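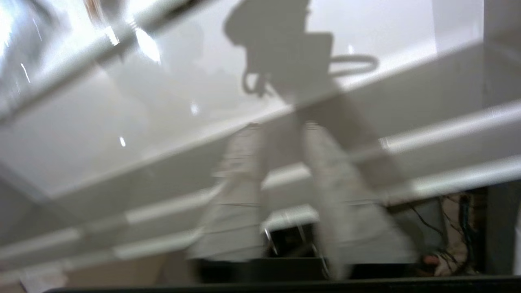 Page last changed: July, 4.30 pm

Slippers back in the drawers at Mirnby guest rooms

If you've stayed in the rooms over the Mirnby tea shop any time this spring, you'll know about the slipper problem. There weren't any. Or there were, but they were in a cupboard on the landing, and you had to come down in your socks and ask for them (I know, because I did exactly that in front of a full tea shop).

Well, it's sorted! Simin Shojaei, who took over the rooms from her uncle, has had all 11 of them gone through this month, and the white cabinets are being stocked properly again. I popped up to have a nosey while it was going on and came away quite jealous of anyone with a booking.

The idea is that each room gets one drawer with the bits you always forget to pack. Disposable slippers go in first, a pair to a packet, on the left. Then whatever else the room is having goes on the right, and the middle is left clear so you can put your own things down. My own drawers at home have never had a clear middle in their lives.

"People were opening the drawer and finding a hotel leaflet from years ago and one pen," Simin told me. "I'd sooner they found something they could use."

She ordered the slippers from Drineo, 200 pairs in one go, and they turned up in boxes that filled most of the back stairs. Farzad Daneshvar, who does the rooms in the mornings, had to climb over them with the hoover for the best part of a week. He was very good about it when I asked him, although he did say he'd like a word with whoever decided on one delivery.

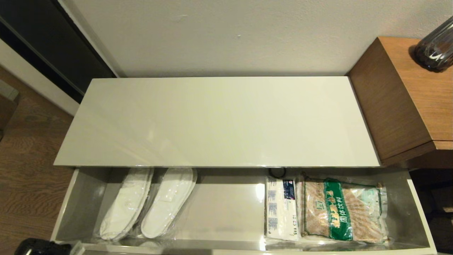 Farzad is also the one who settled how the packets should lie. They tried them across the drawer at first and he didn't like it, so now they go lengthwise with the toes towards the back, and he says it's much quicker to see at a glance whether a room needs topping up. The drawers are shallow, so nothing gets piled up on top of anything it shouldn't.

The cabinet tops are getting a good wipe too while everything's out. They're the shiny sort and they show every fingerprint, so if you see Farzad with a cloth over his shoulder, that's what he's up to.

There's no extra charge for anything in the drawer, and you can take the slippers home with you. Simin did ask me to say that if you're only stopping one night and don't want them, leave the packet sealed and it'll stay put for the next person.

A couple of other things while I was there. The kettle in the top room has been replaced with a Nouri one, which boils without sounding like a bus. The hook on the back of the bathroom door on the first floor is still broken and Simin knows. And the Farkska walkers are back again this month, 30 of them, so the rooms are spoken for on those nights and the tea shop will be heaving at breakfast. Get in early if you want a teacake.

Bookings are at the tea shop counter as usual, or ring and let it go on a bit, as the phone's in the kitchen.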